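Halls > Korkadcombe > User guide > Section 13: Lighting and floor, upper level
Last updated: April 19, 2024

13.1 Switching on

1. Turn the key switch at the head of the stairs to position 2.
2. Wait for the tube lights over the higher ceiling to come on fully. Do not switch them off and on again while they are starting.
3. Set the dimmer for the curved soffit last. It works separately from the tubes.

Note: a tube that still flickers after five minutes should be reported to Irwood on extension 302. Give the bay number – it is painted on the switch plate.

CAUTION: Nothing may be hung from the ceiling fittings or their cables. Banners go on the wall hooks only.
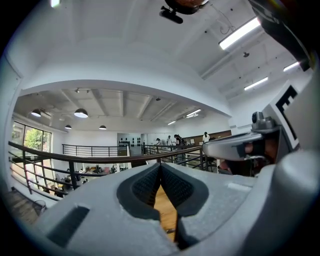

Sanne Jacobs adds that the evening groups should leave the tubes on until the last person is down the stairs, as the stair light alone leaves the landing too dark to lock up safely.

13.2 Wooden floor

1. Sweep along the boards with the wide broom.
2. Wipe up spills at once with a cloth that has been well wrung out.
3. Put felt pads under chairs and tables before moving them.

CAUTION: Do not use a steam mop. Do not drag stacked chairs – lift them or use the trolley.

Note: spare felt pads are in the Flaltex box under the stairs. Ask Kiros Yimer for the key.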